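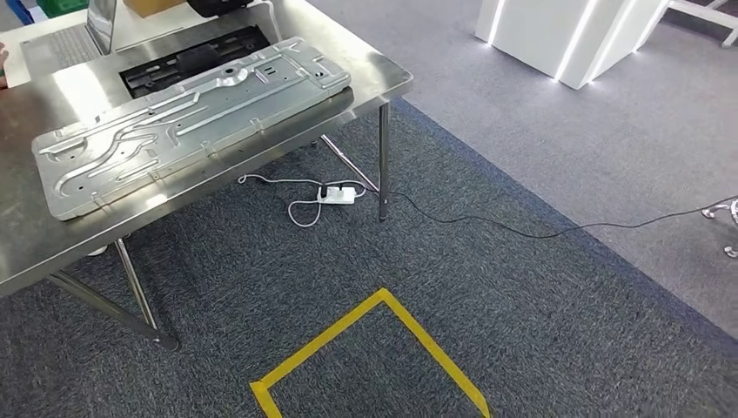 Panel on the steel table, black fixture behind it.

1/ Spent the morning in the workroom at Usismont with a stamped panel and the Pladance layout guide. The guide promises you can set up a bench for sheet metal in 47 minutes "in any room." I have questions about any room.

2/ First one: carpet. Steel legs on carpet. The guide has a whole page on leveling feet and not a word about pile. Ask me again in February whether the table is where I left it.

3/ The panel is the good part. Long straight ribs, one big S curve, little tabs along the rim. Vesen says the ribs do most of the work of keeping it flat. Maybe. I'd like to see that from someone who isn't selling the panel. They want 290 for one, and the sheet that comes with it has no tolerances on it.

4/ It hangs over the near edge of the table a little when you lay it diagonally. According to the guide, a panel this long "sits comfortably" on the recommended top. Sits, yes. I kept catching my sleeve on the tabs all the same.

5/ On to tape, the answer to everything. The Pladance people like a wrapped tube anywhere two hard things might touch. I don't mind black electrical tape as a bumper, but the layers go on uneven and I've never had the glue stay put through a summer. Add crumpled plastic wrap and I start to wonder who checks it. Also, dust. "Wipe down weekly," says page 131. That beam has grime, pale dust and patches of corrosion on it. A weekly wipe is a nice idea.
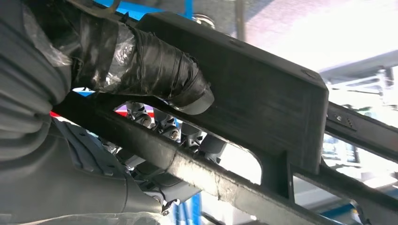
6/ The floor plan. Mark out your zones in bright tape and people will respect them, we're told. Casado sells a marking kit and says it has been laid in 1,776 rooms. Laid, sure. How many of those rooms still followed the lines a month later? I asked. I got a brochure.

7/ To be fair, yellow on speckled gray is easy to see. My doubt is the carpet again. Tape wants a hard, smooth floor and low-pile carpet is neither. The kit box says "all surfaces" in large type.
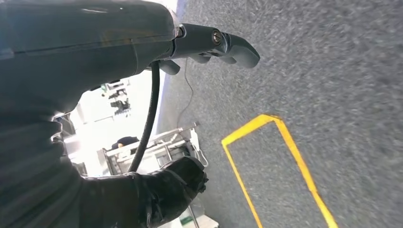

Yellow rectangle, gray carpet.

8/ Where I am so far: keeping the table, keeping the panel, not buying the kit. Tape by the roll is cheaper. And the power strip needs a better spot than the floor under the table - page numbers welcome if anyone finds that in the guide.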